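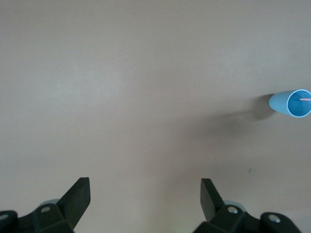

Slide 1. Light blue cup, on its side.

Vinegar from fruit scraps: notes for the Pluvby talk, June 18, 2024

Wait for the back rows to settle. Phones off, washrooms are down the hall on the left. Questions any time, but the tasting comes at the end.

Opening. I make apple, pear and plum vinegar in a rented unit in Jekbridge and sell it under the Kolev label. Last year the unit put out 3650 litres. Tonight is the home version, one jar at a time, using peels and cores you would otherwise compost.

Slide 2. Two fermentations. Yeast turns sugar into alcohol. Then acetic bacteria turn alcohol into vinegar, and those need air. Most failed jars I get asked about were sealed tight during the second part. Say this twice, it gets missed.

Slide 3. What to use. Apple peel and cores, pear, plum with the stones out. Bruised is fine. Mouldy is not, and cutting the mould off is not good enough. Citrus peel goes bitter. Somebody always asks about bananas. Yes, they work, and the colour is unpleasant.

Slide 4. Amounts. Fill a clean glass jar three-quarters full with scraps, loosely. Dissolve 80 g of sugar in each litre of water and pour it over until the fruit is covered. Weigh the fruit down with a small saucer or a glass weight. Cotton cloth over the mouth, elastic band. No metal lids — the vapour eats them.

If your tap water is heavily chlorinated, leave it in an open jug overnight. Check what your town uses, because some treatments don't gas off this way and a carbon filter is the better choice.

Slide 5. First stage. Stir once a day. It should fizz within a few days and smell like cider. Any fruit poking up above the liquid is where mould starts. After 14 days, strain, press the fruit lightly and put the liquid back in the jar under fresh cloth.

(Pass round the strained jar here. Keep hold of the cloth.)

Slide 6. Second stage. Somewhere dark at room temperature, away from the wine rack and away from the sourdough. A cloudy skin on top is the mother. Leave it alone. If it sinks, another one forms. Start tasting after a month. Mine usually wants two or three.

Slide 7. Strength. Home vinegar varies a lot. It's good in dressings, on roasted beets, over chips, in a shrub with soda water. Don't use it for canning or shelf-stable pickles, where the recipe depends on five per cent acidity. Buy vinegar with the strength printed on the label for that. Test strips read pH and pH is not the same figure, so a strip won't settle it.

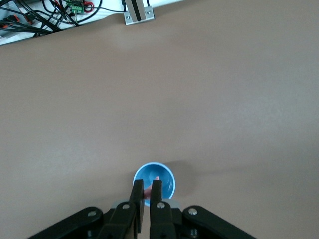

Slide 8. Tabletop, with the gripper at the bottom.

Slide 9. Flavouring. Finish the vinegar first, then add things. Tarragon, bruised, one good sprig to a bottle. Garlic only if the bottle lives in the fridge and gets used up quickly. Raspberries give the best colour, strained out after a week.

The plum and bay was our test product at the Bustport market. We bottled 506 of them in October and sold the last one before the holidays. Mention it was priced too low. Skip if running late.

Slide 10. Storage. Narrow bottles, filled close to the top, cork or plastic cap. Air keeps the bacteria working, and eventually they run out of alcohol and the flavour flattens.

Tasting. Apple, then pear, then plum and bay. Bread between. A few drops on a spoon is plenty. Sheets with the amounts are by the door.

Comments (3)

The slide with the amounts went by fast so thanks for posting this. Does brown sugar work?

Reply from the author: It does. Darker vinegar, slight molasses taste. I prefer white with pear.

I kept the lid on mine for six weeks. Cloth is on it now. Plum and bay was my favourite, will you be making it again?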